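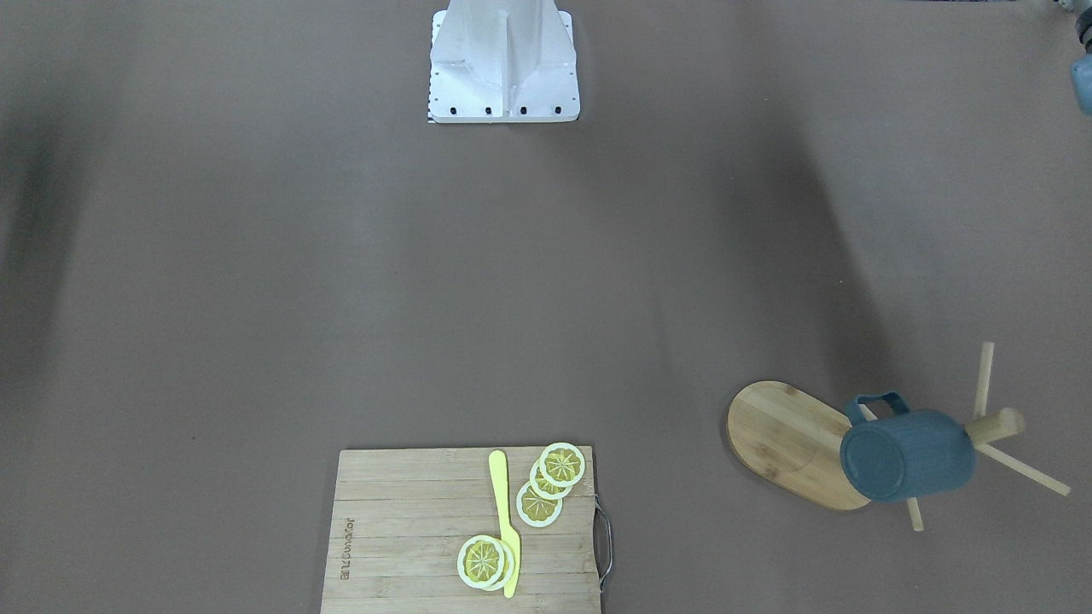 Sauer macht Ordnung

Zitrone schneiden kann jeder. Denkt man. Dann steht man abends in der Küche, das Brett rutscht, der Saft läuft unter die Post, und die Scheiben sind mal Keil, mal Papier.

Usman Usmani schüttelt da nur den Kopf. Er gibt Kochkurse im Hinterhaus von Fröhlich, seit Oktober auch für Familien. Erste Regel: Brett zuerst. Bambus mag er, wegen der Streifen und weil es leicht ist. Ein Griff an der Seite, so ein Metallbügel, ist praktisch beim Rübertragen zum Topf. Hängt man das Brett daran auf, trocknet es auch noch ordentlich durch.

Zweite Regel: Platz lassen. Alles, was nicht geschnitten wird, wandert nach rechts. Holz zu Keramik, fertig. „Wer um den Pfeffer herumschneidet, schneidet schief“, sagt er und ist schon beim nächsten Tisch.

Und die Kinder? Kriegen ein Spielzeugmesser, hellgelb, vorne rund. Dazu runde Zitronenscheiben zum Legen und Verteilen. In Gruppen, nach Farbe, egal. Erst mal die Handgriffe. Fahad Memon, zweifacher Vater und am Anfang skeptisch, hat inzwischen auch zuhause eine Schublade nur für sowas. Von Trileo ein paar Sachen, der Rest vom Flohmarkt. 4 Euro die Kiste.

Für die Großen gilt: scharfes Messer, Scheiben gleichmässig, Kerne raus – und das Brett danach gleich abspülen, kaltes Wasser, hochkant stellen. Nicht in die Spülmaschine! Bambus verzieht sich da schnell, und dann wackelt es beim nächsten mal. Alle paar Wochen etwas Öl drauf, über Nacht einziehn lassen.

Ein Kursabend kostet 50 Euro, Kinder zahlen die Hälfte. Schürze mitbringen.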